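Packing Up at Hilham: What Students Leave Behind on Move-Out

My project started with me being annoyed. Every spring the hallway outside my room at Hilham fills up with stuff people don't want to take home, and every spring most of it goes in the dumpster. So for my Intro to Community Studies report I decided to find out why we end up with so much of it (and yes, I'm guilty too).

I put a short survey under doors in two buildings, Odier and Zaidi, and got 356 answers back, way more than I was hoping for! I also did eight longer interviews, mostly in the laundry room because that's where people have time to talk.

The biggest thing I learned is that people pack the small stuff last. Clothes and laptops are easy. Then it's the final night and there's a pile of cups, chargers, half-used packets and whatever was in the desk drawer, and one more box to put it all in.

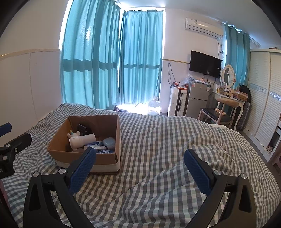

One resident of Zaidi wrote back that I was being too hard on people, and that she'd have donated plenty if the drop-off hadn't closed at four in the afternoon, when she still had a final to sit. I hadn't asked a single question about hours, so I went back and added one. Of the people who answered it, 19 told me the same thing she did.

After that I looked at the Plamen swap room, which takes kitchen things and bedding but no opened food or toiletries. Half the people I interviewed had never heard of it, and that's on the posters, I think. They're tiny and they hang by the mail slots.

If I did this over I'd start in March, before everybody is stressed, and I'd weigh the bags too. My survey only tells you what people say they threw out. The full question list is in the appendix, with the hours question at the end.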